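Gripper comparison: frequently asked questions

Sastusia has been running a side-by-side trial of robot grippers since April. These are the questions we get most often by email and from groups thinking of sending us a gripper to test. If yours is not answered, use the contact form.

What are you comparing?

Three grippers, all doing the same pick-and-place jobs on household objects. One is a plain parallel gripper with flat pads. One is the Sereleck, an underactuated gripper with jointed fingers that fold round whatever they meet. The third is the Jaber, which uses a single suction cup on a short spring. All three are run by the same controller with the same speed and force limits.

Is this done in simulation or on a real arm?

Both, in that order. Each gripper does 2,000 simulated attempts first. Then it goes on the real arm at our Keseswood workshop for a much shorter run of 115 attempts. We use the simulated run to find out which objects and approach angles are worth the time on the real arm, and the real run to check whether the simulation was telling us anything useful.

Why not skip the simulation?

Cost and wear. A real attempt takes up to 4 minutes once you include putting everything back where it was, and finger pads do not last for ever. The simulated attempts run overnight without anyone in the building.

Do the two sets of results agree?

On rigid objects with simple shapes, fairly well. On anything soft or shiny, less so. The simulator treats most objects as hard shells, so a squashy item is easier to hold there than on the bench. Suction suffers the other way round: our seal model is too strict, and the Jaber does better on the real arm than its simulated scores suggest. We publish both figures for every object and do not average them.

Which objects do you use?
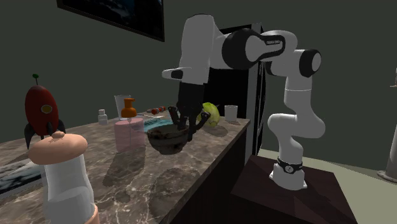 The object set is kitchen and household clutter, and it changes from layout to layout. We want a mix of things that are easy to grasp and things that are awkward for at least one type of gripper. Bowls are the most useful single item, as a gripper can take one by the rim or try to span the whole body, and the two give very different scores. The dark bowl with the wide mouth and narrow foot is a good test for jointed fingers coming straight down, where the fingertips have to go in close at the rim. The pump dispenser next to it matters too, with its short nozzle pointing towards the bowl. A planner that treats it as a plain cylinder will bring a finger down into that nozzle sooner or later. The toy rocket is there for its fins and the thin antenna on its nose, both of which confuse grasp planners that like smooth bodies.

Why so much clutter on one counter?

A gripper tested on one object in an empty space tells you how well it closes. It does not tell you how much room it needs to get there. The Sereleck is wide across the knuckles when open and lost a fair number of attempts to contact with neighbouring objects, even where the grasp itself would have been sound. The parallel gripper lost fewer.

We do also run each object alone, and those scores are in a separate table.

What counts as a success?

The object has to be lifted clear of the surface, held through a short sideways move, and set down upright without dropping. Touching another object is allowed. Knocking one over is a failure. For bowls and cups, "upright" means resting on the foot. For fruit we accept any resting position as long as it does not roll off.

Which cameras are used?

On the real arm, one fixed depth camera over the worktop and one small colour camera near the wrist. The simulated runs use matching viewpoints. We tried the wrist camera alone for a while and dropped it. Once the fingers are near the object they block most of the view, and this was worst with the Sereleck.

Clear and translucent objects are a known problem for the depth camera. Drinking glasses come out with holes in them or vanish. We have left them in the set and marked their results, so you can leave them out if you prefer.

Is the controller tuned for each gripper?

Only the closing force and the approach distance. Everything else stays the same – path planner, joint limits, settling time. We know this means no gripper is shown at its best. Makers sometimes object, and they are welcome to send settings, which we run as an extra entry and label as tuned.

Which gripper should I buy?

It depends on your objects. For boxes and other items with two flat sides, the parallel gripper is cheaper and easier to repair. For rounded things of mixed sizes, the Sereleck has the edge if you have space for it. The Jaber is quick on smooth tops and poor on rough or patchy surfaces. We do not give an overall score and have no plans to.

Can I send you a gripper?

Yes, if it fits a standard flange and you can supply a model of it for the simulator. The model needs proper joint limits and collision shapes. Most delays so far have come from models with the finger joints left out or fixed in place. We return hardware after the run, with worn pads in a bag.

Can I have the layouts?

The simulated layouts and the object list are on the downloads page, along with the scoring script. The raw logs are large, so please ask first – we will send a link that works for a few weeks.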